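Research papers > Hospitality and lodging > Small motels and guest comfort

3.2 What guests told us about their rooms

We had rather expected the view to win, and in Zostedton, where nearly every unit looks out over the water, it very nearly did. Even so, when we sat down with the comment cards from the three motels (Bretano, Skinton and the little Ahmadpour lodge up the hill) we found guests writing far more warmly, and at far greater length, about somewhere comfortable to sit in the evening. We gave out 300 cards over the winter season, beginning in January, and were delighted by how many people took the trouble to fill in the back as well as the front!

The cards asked for a mark from one to four on each of bed, heating, bathroom, kitchen corner and seating. Heating mattered most to those staying a single night, as one might guess, while families on longer stays kept coming back to the chairs. Several guests at Skinton, whose studio units have only a stool at the breakfast bar, said they had ended up reading in bed by eight o'clock, and did not much mind, but would have liked the choice. At Bretano the two-bedroom units have a proper lounge, and there the grumbles were mostly to do with parking.

We should say that the motels differ in price as well as in furniture, and a guest who has paid roughly 30 pounds more for the night may well be readier to praise the cushions. We come back to this in section 4. Soft furnishings in general, by which we mean throws, cushions and the like (Figure 3), were mentioned more often by returning guests than by first-time visitors.

Figure 3. Soft furnishings on an orange armchair: a zigzag-striped throw and two mustard-orange cushions. 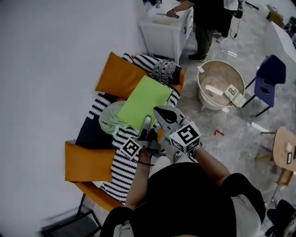
3.3 Length of stay and time of booking

Guests who booked well ahead tended to stay longer at all three motels, and they were also the most generous with their comments, which made our reading of the cards a very pleasant job indeed. Late bookers wrote little, and mostly asked for an earlier breakfast.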